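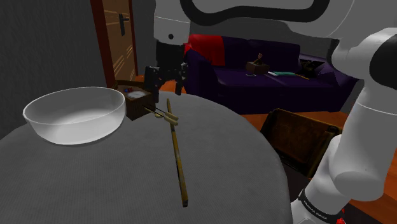 A big pale bowl and a little wooden box on the gray table.

Bowls, boxes and everything else that lands on the table

My kitchen table is where everything in this house ends up: mail, keys, fruit, the screwdriver from that job I swore I'd finish in July. I've tried clearing it by willpower and it doesn't work for me, so over the years I've picked up a bunch of small habits that keep it usable (mostly usable!). Some are mine, some came from friends, and a couple came from readers who wrote in after my drawer post.

Pick one big bowl and let it be the boss

I used to have lots of little dishes all over the place and every one of them filled up with junk. Now there's one large bowl and loose stuff goes in it all week long. When it's full, I sit down with a coffee and sort it. Go wide if you can. In a deep, narrow one the rubber bands sink to the bottom and you never see them again.

If you keep fruit in yours, put a folded paper towel underneath the pile and change it when you wash the bowl. Bananas go somewhere else. I hang mine from a cup hook under the cabinet and the apples last so much longer without them.

Cloudy plastic

Gizella Kozma asked me how to get the film off an old plastic bowl that had gone through the dishwasher too many times. Try 2 tablespoons of baking soda with just enough water to make a paste, rub it on with a soft cloth, leave it for 20 minutes, then rinse with warm water. It won't fix scratches, nothing does, but greasy film comes right off. Skip the green scrubby side of the sponge! I ruined a perfectly good salad bowl that way and it's been holding clothespins ever since.

For sticker glue, a dab of cooking oil and a bit of patience. Peanut butter works too but then your bowl smells like peanut butter.

Wooden boxes that smell like somebody's attic

I love a small wooden box and I buy way too many of them secondhand. The last one came from the Saturday market in Ustport and it smelled so strongly of mothballs I had to leave it on the porch. What worked: wipe the inside with a barely damp cloth, prop the lid open in the shade for a few days, then put a handful of dry coffee grounds in a paper cup and shut the lid overnight. Repeat until you can stand it. Mine took four nights.

Don't soak wood, ever, and don't put it on the radiator to dry. Fanni Takács did that with her grandmother's recipe box and the lid has never closed since.

If the lid sticks, rub a plain white candle along the edges where it catches. Same trick for drawers, and for the zipper on your winter boots while you've got the candle out.

Table linens with a heavy weave

Anything with a coarse weave hangs on to crumbs like you wouldn't believe. Shaking helps, but a dry dish brush is better, and you brush with the weave first and then across it. For a fresh grease spot, cornstarch, a good thick layer, and walk away till after dinner. Brush it off and see if you need another round before you wash. Gray is very forgiving, by the way. I switched from white and I've never looked back.

Rings and scrapes

Rough-bottomed pottery will scratch a table sooner or later. I stick felt dots on the bottom of everything, and when I run out I cut circles from an old felt hat. Wash and dry the base well before you stick them or they'll slide off within a week.

White heat rings on a waxed or oiled top: a little mayonnaise, left on for an hour, wiped off with a soft rag. It sounds ridiculous. Try a hidden corner first, please, I don't want angry letters.

Next time I'm doing jar lids, I've had three emails about jar lids.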